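Ticket 1769: Gripper spares and second wrist unit, washroom task
Project: Tesomau
Queue: Equipment planning
Status: Open, waiting on quote
Opened: Wednesday, March 3, 2021

Summary
We need to decide whether the washroom bench gets a second gripper this budget year or a spares kit only. The current one is shared with the kitchen bench and the changeovers are eating into bench time. Wieser has quoted on the kit. Bunine has not come back on the second unit.

Budget line
Wrist and end effector, $2000 remaining. Anything over that goes to the next round, which closes in January.

Entry 1
Symptom as reported by the bench: grasp attempts on small upright bottles on the back ledge of the sink abort before the fingers close. The operator asked for a wider gripper to be added to the purchase list. I have parked that request until we know if it is a hardware limit. A wider gripper would also need a new mounting plate, and nobody has priced one.

Entry 2
Pulled the abort log. 56 attempts, 12 aborted. All 12 stopped on the clearance check, with the arm still short of the close command. Finger travel was fine on every one. So the opening is wide enough for the bottles we are using and the wider gripper comes off the list.

Entry 3
Checked the approach at the sink. The target is a small cylindrical bottle, lavender body and tall black screw cap, with Befe on the label. The pose to compare against is fingers open, one each side of the bottle, with the sink rim behind. The clearance check uses a box around the whole gripper housing, and that box is drawn for the old fingers. It is too deep at the front.

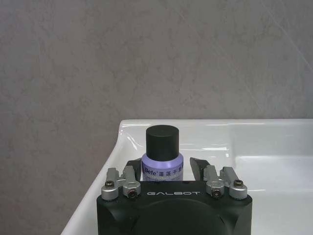 Entry 4
Redrew the clearance box to suit the current fingers and loaded it on the bench controller. Old file kept in the Tesomau folder in case we go back. No parts used, no cost to the line. The bench will rerun the same set before we call this part closed.

Entry 5
Quote from Wieser received. The kit has finger plates, linkage arms, pivot screws and a hex driver. It fits inside the remaining budget with freight to us included, but not with the express option. Standard freight is fine. I asked if the linkage arms can be left out and bought separately. They can't.

Note for whoever raises the order: ask for the finger plates as a matched pair. Last time we got two lefts and the return took longer than the original delivery.

Entry 6
Second unit. Bunine's price list only shows the gripper bundled with a wrist camera and cable set. We already have a working camera on the wrist and don't want to pay for another. Asked for a price on the gripper alone – no reply yet. Even at a good discount I don't expect it to come in under the line, so treat this as a request for the next round.

Entry 7
Looked at Wovov as a rental option for the busy stretch. Their minimum term is longer than we need and the deposit alone would use most of the line. Not recommended, but I've attached the rate sheet so we don't have to ask again.

Actions
1. Bench to rerun the bottle set with the new clearance box and post the abort count on this ticket.
2. Raise the order for the Wieser kit, standard freight, matched finger plates.
3. Follow up Bunine on the gripper without camera.
4. Get a changeover time from both benches, start to finish, including recalibration. The request for the second unit will be knocked back without it.
5. Take the wider gripper off the purchase list and link this ticket as the reason.

Ticket stays open until items 1 and 3 are in.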